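# Flinditis: control y percepción para la manipulación de cables en equipos de sobremesa

Versión de la ficha: 27 de febrero de 2023

Flinditis es el conjunto de programas con el que se registran, revisan y reproducen episodios de manipulación dentro de cajas de ordenador abiertas. El repositorio contiene el controlador de la pinza, el módulo de percepción de conectores, el planificador de aproximación y las herramientas de anotación. El presente documento sirve a la vez de guía de instalación y de ficha del conjunto de datos asociado, denominado Satum.

El desarrollo corresponde al laboratorio de Kemville. Las consultas técnicas se tramitan mediante el registro de incidencias del propio repositorio.

## Contenido del repositorio

- `control/`: bucle de control de la pinza y límites de fuerza.
- `percepcion/`: segmentación de cables y detección de conectores a partir de la cámara de muñeca.
- `planificador/`: generación de trayectorias de entrada y salida de la caja.
- `anotacion/`: visor de episodios y editor de etiquetas.
- `config/`: parámetros por puesto de trabajo.
- `pruebas/`: pruebas unitarias y episodios reducidos de regresión.

Los pesos del modelo de segmentación no se incluyen en el control de versiones. Se descargan con `herramientas/obtener_pesos.sh`, que comprueba la suma de verificación antes de copiarlos en su destino.

## Instalación

Se requiere Python 3.9 o posterior y un sistema Linux con núcleo de tiempo real para el módulo de control. Los módulos de percepción y anotación funcionan también en un núcleo convencional.

```
python -m venv .venv
source .venv/bin/activate
pip install -e .
herramientas/obtener_pesos.sh
```

Para comprobar la instalación sin conexión con el brazo:

```
flinditis simular --config config/banco.yaml
```

La primera ejecución compila los modelos de colisión y puede tardar varios minutos. Las siguientes utilizan la caché almacenada en `~/.cache/flinditis`. Si se modifica la geometría de la pinza, la caché debe borrarse manualmente; el programa no detecta ese cambio.

## El conjunto de datos Satum

Satum reúne 188 episodios grabados en febrero con 2 puestos de trabajo. Cada episodio incluye el vídeo de la cámara de muñeca, las posiciones articulares, la apertura de la pinza y las órdenes enviadas al controlador. De ellos, 54 están reservados para evaluación y no deben emplearse en el ajuste de parámetros.

Las anotaciones cubren 4,000 fotogramas (en los archivos se conserva la coma como separador de millares, por compatibilidad con la herramienta de exportación). Las clases son las siguientes:

| Clase | Identificador | Tipo de anotación |
|---|---|---|
| Cable de datos | `cable_datos` | máscara |
| Mazo de alimentación | `mazo_alim` | máscara |
| Conector | `conector` | máscara y eje de inserción |
| Estructura metálica | `chapa` | máscara |
| Pinza | `pinza` | máscara |
| Mano de operador | `mano` | máscara |

La clase `pinza` se anota siempre, también cuando oculta gran parte del interior. El planificador utiliza esa máscara para descartar puntos propios del efector al reconstruir la nube de obstáculos.

Los casos que más tiempo de revisión exigen son los de conectores contiguos en la zona de unidades, donde el cable SATA azul describe una curva amplia junto al conector negro de alimentación, del que salen hilos amarillos, rojos y negros. El dedo central de la pinza apunta hacia esos cables y la jaula metálica limita el espacio a la derecha. El cable de datos se etiqueta como una única instancia aunque el dedo interrumpa su contorno.
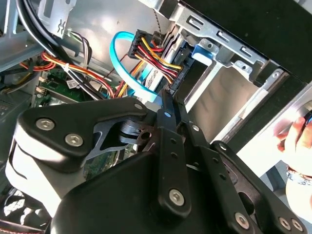

## Criterios de anotación

1. Los hilos de un mismo mazo se etiquetan juntos mientras compartan conector. Si se separan hacia conectores distintos, se divide la máscara en el punto de bifurcación.
2. Las etiquetas adhesivas forman parte del objeto al que están fijadas.
3. Los reflejos sobre la chapa no se excluyen de la máscara.
4. La mano se anota hasta la muñeca. Pulseras, relojes y mangas quedan incluidos en la clase `mano`.
5. Un conector parcialmente oculto se anota solo en su parte visible. El eje de inserción se omite cuando no puede determinarse - el campo queda vacío y no debe rellenarse con el valor del fotograma anterior.

Toda discrepancia entre dos anotadores se resuelve con una tercera revisión y queda consignada en `anotacion/discrepancias.csv`.

## Planificación y control

El planificador recibe la nube de obstáculos y la pose estimada del conector, y devuelve una trayectoria con tres tramos: aproximación, contacto y retirada. Los cables se tratan como obstáculos blandos con coste proporcional a la penetración; la chapa y las placas, como obstáculos rígidos.

Parámetros principales de `config/banco.yaml`:

- `fuerza_max`: fuerza de cierre admitida. El valor de fábrica es conservador.
- `margen_chapa`: distancia mínima a superficies rígidas.
- `coste_cable`: peso asignado al roce con cables.
- `parada_mano`: detiene el movimiento cuando se detecta la clase `mano`.

`parada_mano` es una ayuda por programa y no sustituye a los dispositivos de seguridad del puesto. Su desactivación solo está permitida en simulación.

## Limitaciones conocidas

- La segmentación confunde con frecuencia los cables negros gruesos con zonas en sombra. El filtro temporal reduce el problema, pero introduce retraso en el contorno.
- No hay estimación de profundidad fiable sobre chapa perforada.
- Los mazos trenzados de dos hilos finos se pierden a menudo en la resolución reducida.
- Satum contiene únicamente cajas de sobremesa. No se ha evaluado el comportamiento en servidores de bastidor ni en portátiles.
- El visor de anotación no guarda los cambios si se cierra durante una exportación (incidencia abierta).

## Licencia y atribución

El código se distribuye bajo licencia Apache 2.0. Los datos de Satum se ceden para investigación, sin redistribución a terceros. El formato de episodios deriva de la biblioteca Lodhi, cuya nota de licencia se reproduce en `LICENCIAS/lodhi.txt`.

Las publicaciones que utilicen los datos deberán indicar la versión de la ficha y la partición empleada.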